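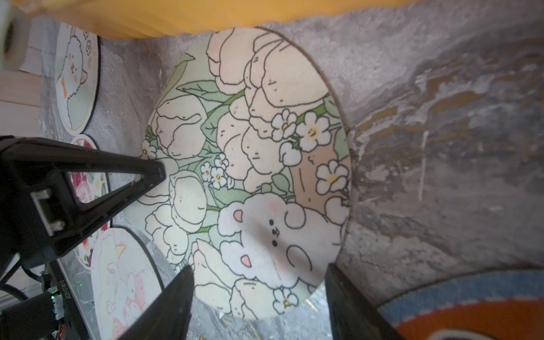

**Wrist cam shakes loose / grip width drifting on the coaster cell**

**zurkham_bench** wrote:

OK so I've got a small two-finger arm on a marbled gray top, picking mats and coasters all afternoon, and the grip keeps creeping. I teach it the big oval one with the tulips and the little sheep guy, it closes nicely on the rim, and by cycle 107 the left finger is landing on the mat before the right one gets there. Every time! I re-home it and it's fine again for a while.

Things I've already done: swapped the finger pads, wiped down the jaws, re-ran the open/close calibration twice. Camera bracket screws were a bit slack so I snugged those too. Controller is a Zato, stock settings. Anyone?

**dosholm_dave** wrote:

Check the cable before you touch anything else. You've got black cables looping out by the base, and if that loop gets pulled tight when the wrist turns, it tugs the bracket a hair each cycle. I had the exact same creep on mine and spent a weekend on calibration like a dope. Gave it 10 extra centimeters of slack and never saw it again.

**K. Maeng's nephew** wrote:

Disagree with Dave, sorry Dave. Cable drag gives you a sideways error that comes and goes with wrist angle. If it builds up and then clears when you home it, I'd bet on missed steps in the finger drive. What speed are you closing at?

**zurkham_bench** wrote:

680 on the Zato scale. I know, I know. I wanted it quick.

**K. Maeng's nephew** wrote:

Haha yeah, drop that to half and run it again before you buy parts.

**dosholm_dave** wrote:

Fine, but he said the bracket screws were slack! Something worked them loose. Slow fingers won't fix a bracket that moves, and if the camera moves with it then your pick point is off too, and now you're chasing two problems that look like one.

**Dong-hyun Maeng** wrote:

You can both be right here. I look after four of these and I do it in this order:

1. Power off, back out the bracket screws, clean the threads, put them back with the weak threadlocker (NOT the strong one, ask me how I know)
2. Turn the wrist by hand through its whole travel and watch the cables
3. Grease the finger slide, wipe off the extra
4. Home, then redo the camera offset
5. Only then mess with speed

Also, teach on a plain round coaster first. An oval is a pain, a small twist changes the width you're gripping and you'll think the jaws drifted.

**zurkham_bench** wrote:

Ooh, I hadn't thought about the twist at all. Is the Koo grease OK on the slide or does it gum up?

**Dong-hyun Maeng** wrote:

Koo is fine, just go thin.

**zurkham_bench** wrote:

Did steps 1 and 2. Cable does go tight near the end of travel (Dave, you may gloat). Rerouted it, greased the slide, camera offset is next. Leaving the speed alone until I've got a clean run to compare with, will post numbers.

**K. Maeng's nephew** wrote:

Still saying 680 is too fast.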